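Tuesday, nearly bedtime

Well, I have seen the new space at last! Lina Qudah had been going on about it since June and I'd been picturing a gloomy warehouse with one bulb, so I was in a bit of a mood walking over there (also it was drizzling, and I'd left my good jacket at Conall's). I take it all back. It's big and white and airy and I want to move in.

Mostly I stood around with my neck bent back, looking at the ceiling. White corrugated panels, white steel beams going off every which way, long tube lights, and a dark fan up there with a metal hub and black blades. I'm a sucker for a ceiling fan. We had one on the porch when I was little and I can still hear it ticking.

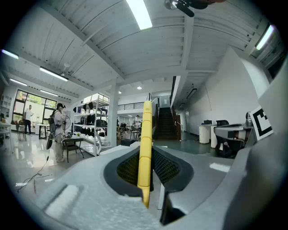 THE ROOM, FIRST IMPRESSIONS

The window is what sold me. It's large, with dark frames, and all you get through it is green leaves, so you could forget you're in town. I've already picked my spot for a chair, to the left of that square white column, close enough to the glass to read by daylight. Darragh Tully says the column is going to be in everybody's way. I say put a coat hook on it and stop complaining.

Lina wants shelves along one wall and has a quote from Geraghty for 750, fitted, which seemed fine to me until Aisling Horgan said she could get the wood for 334 and do it herself over a weekend. She probably could! She built her own bunk beds. But then who's holding the other end of every board? Me, that's who, and my shoulder is still not right from the move.

We went back and forth on paint, too. I'd leave the white alone. Darragh wants a deep green to go with the leaves, and he'd brought a Flikari color card with 16 greens on it, and I swear the same green was on there twice. 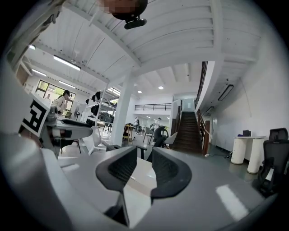
My real worry is what it'll be like in the evenings, when I'd mostly be using it. I like a lamp, a low one, with a shade. Those tube fixtures are fine for sweeping up under but I wouldn't want to knit by them. Farther in, though, there are small round lights set into the ceiling, and I think with only those on and a couple of lamps from home it could be very cozy. The gray floor needs a rug, a big one, something red. Mom's old one is rolled up in the attic and I'm going to drag it down Saturday if I can get past the Christmas boxes.

Soup for supper, toast, then straight up here to write this. I forgot to call Kevin back again. Must do it before work tomorrow, and ask him for the tape measure.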